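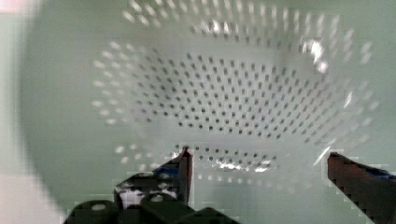
Kitchen robot claims need a stricter test, says Rustness

July 31, 2025. Rustness, an independent test house for light automation, today published a draft practice note on how suppliers should test and report the performance of robot arms that handle household goods. The note is 10 pages long and free to read. It was written after the firm reviewed supplier test reports and found very few that a buyer could use to compare one product with another. Many of those reports say a robot "handles kitchenware" and stop there. A glossy white colander, full of small round holes and throwing glare back at a camera on the wrist, is kitchenware. So is a matte ceramic mug. A success rate that mixes the two without saying so tells a buyer very little, and Rustness says it should not be printed in a sales sheet.

The draft, titled Talex, sets out what a report must contain before its headline figure can be quoted. It does not set a pass mark. Rustness considered one and dropped it, on the grounds that suppliers would tune their demonstrations to reach it.

"I have read a lot of reports this year that give a percentage and no denominator," said Joris Van den Broek, lead author of the note. "Ninety-something percent of what? Which objects, who put them down, who was allowed to pick them up again when the arm missed? If the supplier can't answer that, the number is advertising."

Under the draft, a supplier must run at least 800 grasp attempts per published claim, spread over no fewer than six object types. Every attempt counts once the arm begins to move. An attempt stopped by an operator is recorded as a failure, whatever the reason given. Objects may not be swapped during a run, and the layout of the table must be changed between runs by a person who does not operate the robot.

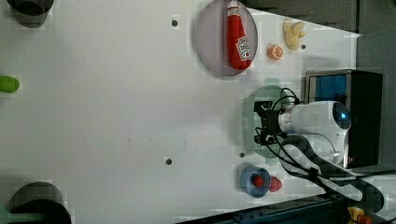 Toy food and other stand-ins are allowed, but they have to be named as stand-ins next to the result. The draft is blunt on this point. A soft toy fruit does not bruise or leak, and it may not weigh what the real one weighs. Results obtained with toys may not be described as results with food, groceries or "everyday items," a phrase the authors came across so often that they gave it its own paragraph.

The note also covers what it calls the quiet conditions of a test: lighting, the color and finish of the work surface, the routing of cables, and the distance between the arm and the nearest fixed appliance. Suppliers will have to list these and keep the list with the raw recordings for three years. Edited video may be shown to customers only if the uncut recording is available on request.

On safety, the draft adds nothing new and says so. It tells readers to follow the machinery rules that already apply where they are and warns against treating a performance report as evidence that a cell is safe to stand next to. Rustness says it has seen buyers do that.

Not all of the firms consulted were pleased. Hendriks, which supplies grippers and tabletop cells, supports the rule on stand-ins but objects to counting every operator stop as a failure.

"Our operators are trained to stop early," said Uwe Seidel, who is responsible for product testing at Hendriks. "If you punish that in the score, some companies will tell their people to keep their hands off the button. I don't think that is what the authors want."

Van den Broek said the objection was fair and that the wording could change. One option is to report operator stops on a separate line, next to the success rate and in the same type size. He was less open to a request from several suppliers that early attempts be left out as "warm-up."

"A customer doesn't get a warm-up," he said. "If the arm needs one, put it in the manual."

Cundulex, a maker of control software, has agreed to try the draft on its own published claims and to release the results whether or not they match its current brochure. Rustness will not review the results before release. No other supplier has made the same commitment so far.

Written comments on the draft are open to anyone, including buyers, operators and competing test houses. Comments will be published with the sender's name and employer. A revised text is planned for November.

Rustness is paid by the companies whose products it tests. It received no outside funding for the practice note and does not offer certification against it.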